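Mushi Lost Property Records

README for the public release

Mushi is a set of lost and found records from the Transka bus and light rail network. Each row is one item handed in at a depot or station desk, with the words the desk clerk typed when it arrived and, where there was one, the words the owner used when asking for it. The set was put together by Anoma Dewan and Farzana Siddiqui as part of a small study of how people describe things they have lost.

We are releasing it for anyone who works on search, record matching, or plain-language forms. It may also be of use to other transit offices that want to compare how they log items.

What is in the release

items.csv has one row per item handed in.
claims.csv has one row per inquiry from a member of the public.
matches.csv links the two, using item_id and claim_id.
categories.txt is the list of category names with short notes.
images/ holds image files. There are no pictures of items in the data itself.

All text files are UTF-8. The CSV files are comma separated with a header row. Line breaks inside a field have been changed to a single space.

Where the records come from

Transka has 5 desks that take in lost items. The biggest is at Stornon depot, and it also gets everything the other desks have not returned after 10 days. Items moved to Stornon keep their first item_id, but the desk field changes. The original desk is kept in desk_first.

Clerks type the description into a free text box. They are asked to give the kind of item, its color, and any marks. In practice the entries range from one word ("glove") to several lines. The Stornon desk switched to a new form in December, and entries after that are longer on average. The field form_version is 1 before the change and 2 after it.

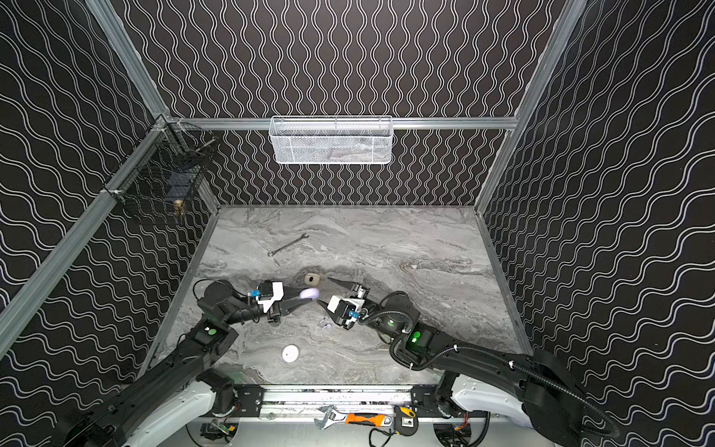

Claims come in by phone, by web form, or in person. Phone and in-person claims were typed up by a clerk, so the wording is partly the clerk's. The channel field says which is which. If you are studying how owners write, use only rows where channel is "web".

Fields in items.csv

item_id: text, unique
desk_first: desk where the item was handed in
desk: desk that holds the record now
month_in: month of hand-in, 1 to 12
category: one of 20 values, see categories.txt
description: free text from the clerk
route_type: bus, rail, or unknown
form_version: 1 or 2
outcome: returned, kept, passed_on, or blank

Fields in claims.csv

claim_id: text, unique
channel: phone, web, or desk
month_claim: month of inquiry, 1 to 12
category_claim: category picked by the owner or the clerk
text: free text
language: language of the text, two-letter code

Notes on categories

The category list was written by Transka and we have not changed it. Some of it is awkward. Umbrellas have a category of their own, while hats and scarves share one. Small electronics covers phones, chargers, headphones, and earbud cases. Descriptions in this group are often too short to tell one item from another, and it has more wrong matches than any other group. "White case" appears many times at every desk.
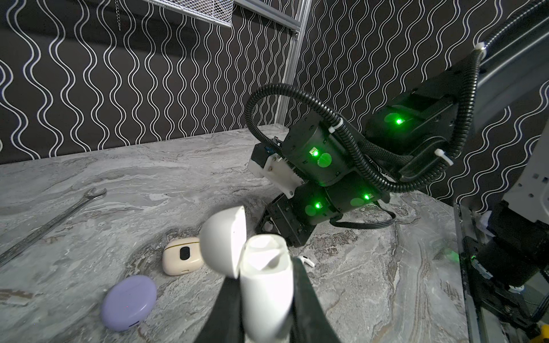 Earbud charging case with the lid open. Filed under small electronics.

Bags are logged by the outer bag only. If a wallet was found inside a backpack, it does not get its own row, though the clerk may mention it in the description. Keys on a ring count as one item.

How matches were made

A match in matches.csv means a desk clerk handed the item over and closed the claim. The field source is "desk" for these. A smaller group has source set to "review". Those were found later by reading open claims next to unclaimed items, with both of us having to agree. Review matches were never confirmed by an owner, so leave them out if you need firm ground truth.

Privacy

Names, phone numbers, street addresses, and card numbers were removed by script and then checked by hand. Removed text is replaced with [removed]. Medical items and identity documents were dropped completely. Exact dates and route numbers are not included. If you find something we missed, write to the maintainers and we will take it out in the next version.

Known problems

About 3 percent of items have a blank outcome. Most are from the Jumar desk, which kept a paper log for part of the year.
Spelling has been left as typed.
The language field was filled in by a tool and is unreliable for very short texts.
A few items were logged twice when they moved to Stornon. We removed the ones we could find.

Use

Free for research and teaching. Please do not try to work out who made a claim. Credit Dewan and Siddiqui, Mushi Lost Property Records, and give the version number from the VERSION file.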